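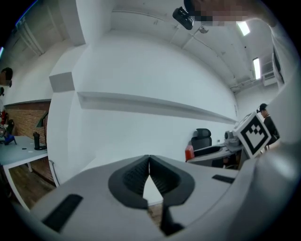
Figure 3. View from the gripper camera, with the marker cube at the right side and the two fingers in the center.

3.2 Marker-based pose initialization

Before each recording, the Pernix tracker needs a known reference. We use a cube with a printed square marker, as in Figure 3. The lens has strong distortion, so the corners are first undistorted with the Adden model and then passed to the pose solver. A pose is accepted only if the marker is detected in 30 consecutive images. The fingers and the housing are masked, as their texture moves together with the camera. In total, 3,461 images passed this check.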